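3.2 Materials and conditioning

The textiles were drawn from the Trosia household linen series, a plain-weave cotton supplied undyed and without finish. Before testing, all pieces were washed twice without softener, dried flat, and held at constant humidity for 14 hours. Pieces with visible weaving faults were set aside and are not included in the analysis. Conditioning followed the Kistarer protocol except in one respect: the pieces were stored rolled, as folding left creases that persisted through the first wash.

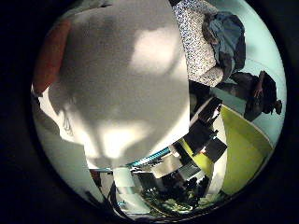
Wrinkle recovery was scored against a set of reference replicas under low-angle light. Each piece received 2 independent scores, and the mean was used. Where the scores differed by more than one grade, the piece was scored again the next morning. Light at a shallow angle exaggerates broad, soft folds and tends to hide sharp, narrow ones — a bias already noted in the Mac Suibhne trials — so the lamp was moved to the opposite side between readings.

3.3 Effect of wash temperature

Pieces washed at 30 °C recovered more fully than those washed at 70 °C, and the gap widened with repeated cycles. Most of the loss at the higher temperature appeared early, after which the scores leveled off. Shrinkage along the warp followed the same pattern, while shrinkage along the weft was small and did not depend on temperature.

Figure 2. Light and shadow on a pale surface, with a red object and a pale teal wall.

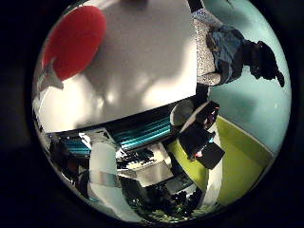
Line drying and flat drying gave similar scores at the lower temperature. At the higher temperature, flat drying was better by half a grade, a result we attribute to the weight of the wet cloth pulling on the fold lines. The Uvwood drying racks used for both conditions have rounded bars, and narrower bars would probably leave deeper marks. Tumble drying was not tested.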